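December, first thing — bench log, Prallolcombe workshop

Kettle on, radio on, and I'm finally getting the layout marked up before the Classtead parts turn up and swallow all the space again. 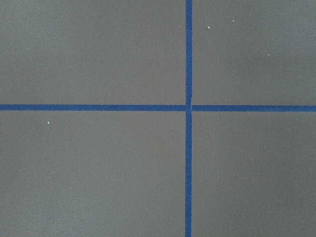

Mutua Tanui wanted pencil lines, but I can never find pencil again after a week, so blue tape it is! Two strips, crossed, and everybody gets a patch to work in (mine's by the window, I got here first). There's a little nick at the crossing, right on the tape edge, which will bug me until I redo it. The grey shows the blue up nicely though.

Job 134 goes down first, then the Clevetti brackets. Heinonen sheet is still on order — chase them after lunch.

To do: more tape, the 1000 mm rule back from Mutua, and ask whether 3 mm gaps are all right for the brackets or if he'd like them wider.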